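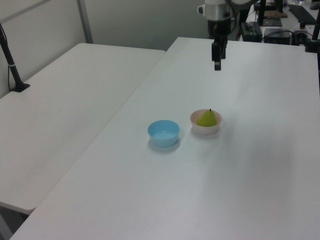 Figure 7.1 Two small bowls on a white table, one empty and one holding a toy pear.

Contents > Unit 2: Measuring Food > Chapter 7: Volume, Weight, and the Recipe

Chapter 7
Volume, Weight, and the Recipe

When Kalliopi Stan took over the kitchen at the Pondine bakery, she inherited a binder of recipes written in cups. The bread was good on some mornings and dense on others. The bakers followed the same pages every day and used the same scoops. In June she put a scale on the bench and asked each baker to measure the flour for one batch in the usual way, then weigh it. One bowl came to 300 grams. The next, filled by a different baker from the same bin, came to 285 grams.

A difference of 15 grams does not sound like much. In a small loaf it is enough to change how the dough feels in the hand and how long it takes to rise. The recipe called for a volume of flour, and both bakers had supplied it. The flour in one scoop was packed more tightly than the flour in the other.

Volume is the amount of space something takes up. Weight tells us how heavy it is. For water the two are easy to convert, and a cook can use either one. Flour, brown sugar, grated cheese, and chopped nuts all contain air between the pieces, and the amount of air changes with handling. Sifted flour takes up more space than flour that has settled in a bag.

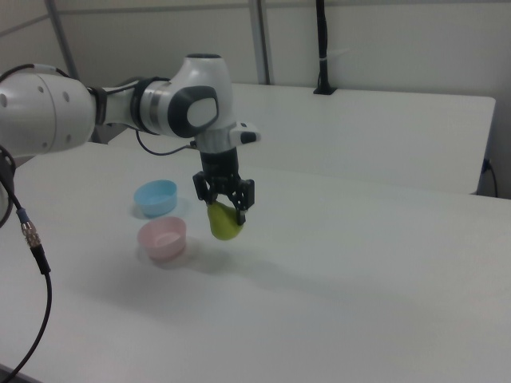 Fruit raises a different problem. A recipe that asks for "two pears, sliced" leaves the size of the pears to the cook. Older cookbooks often did this, and readers were expected to judge by eye. Rok Mladenović, who tested fruit tarts for the Skesov cooking school, rewrote such recipes by peeling and coring the fruit first and recording only the weight of what went into the pan. Weight taken after trimming is called edible portion weight. Weight taken before trimming is called as-purchased weight. A shopping list needs the second figure, and a recipe usually needs the first.

In this chapter you will learn to convert between volume and weight for common ingredients, calculate the yield of fruits and vegetables, and scale a recipe up or down. Before you begin Section 7.1, review the table of metric units at the end of Chapter 6.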